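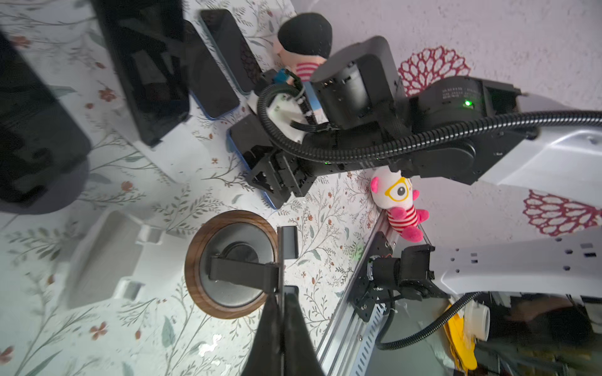 What size bag can I take into the cabin on a longer cruise?
Most lines let you carry on anything that fits through the terminal scanner, and the Favton Cabin Duffel was made with that opening in mind.

Home Luggage Cabin Deck Care Contact

Favton Cabin Duffel
2025-03-21, by Helge Wallin

Print this page
E-mail to a friend

The Cabin Duffel is a soft bag for the things you want with you on boarding day, when the big suitcases may not reach your door until dinner. It holds two changes of clothes, a swimsuit, a pair of shoes and your papers. Empty, it folds flat and goes under the bed — most ship cabins have room there, but the closets are small.

The shell is coated polyester. The main zipper runs the full length of the top and takes a small padlock (not included). One end pocket is lined for damp things. The other has a flat sleeve for passports and boarding forms, with a snap so it stays shut on the gangway.

Carrying: two hand straps and a shoulder strap. The shoulder strap comes off. The metal clips were replaced last May with wider ones from Kusach, and bags sold before then can be fitted with the new clips by mail.

Weight limit: 10 kg
Colors: navy, sand, dark green
Luggage tag holders: two, sized for folded paper cruise tags

We tested the seams by loading and lifting sample bags more than 2000 times. The bottom panel is sewn by Sudura and can be replaced if it wears through.

To clean, wipe with a damp cloth and mild soap. Do not machine wash. Salt spray should be rinsed off with fresh water before the bag is put away, and the zipper does better with a little wax once a year.

Spare straps and tag holders are sold separately. Orders ship within 10 days.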